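Horizontal Surfaces and the Lies They Tell
Notes for the Ormsby evening, 20 minutes with questions. Slow down, you always rush the start.

Open with the show of hands. Who has a laundry room? Who has a laundry room with only laundry things in it? Wait for the one hand. Congratulate them, move on.

First point. Flat things at waist height fill up. A washer is a table that shakes four times a week, and we treat it like a table anyway. Tell the Proltley story (keys, spin cycle, the landlord). Keep it short this time.

Second point. The shelf above always gets the blame. People spend $99 on a new shelf and then put the same five mystery tubs on it. Pause. If they laugh, skip the joke about fabric softener.

Third point, the kitchen drift. Pans travel. They leave for a good reason and then they retire. Ask the room for the strangest thing they have found on a dryer. Take two answers, no more, or Géza will tell the one about the trout.

SLIDE 6

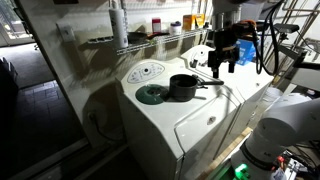
Rhys Hollis
Household Organizer, Jistcombe

Leave it up and say nothing for a bit. They will find the saucepan. Then ask where it should live, and let them argue. Mention the wire shelf only if somebody suggests putting the pan up there, because somebody will.

Homework: clear the top of one machine and keep it clear until October. Almost 50 people signed up last time. Do not say how many finished.

Thank Leen for the projector. Handouts are by the door.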